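I keep hearing that a home-built arm should start with something impressive, like chess. I disagree! Start with wiping a table. Our arm at the Lulcombe workshop cost 900 in parts (Darius Rusu still has the receipts), and chess would have taught us far less than a towel and some brown drips.

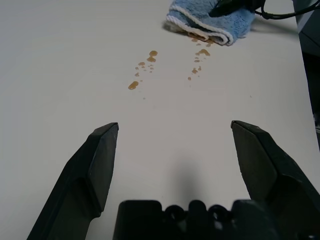 A chess piece keeps its shape when you grab it. Cloth folds, slumps and bunches up, and a spill is never laid out the same way again - so you can't fake it with a list of saved positions. We tried that in November, and Loredana Palumbo threw out all 139 of them. Good call, I think. Build for the boring mess first and leave the chess board in the closet.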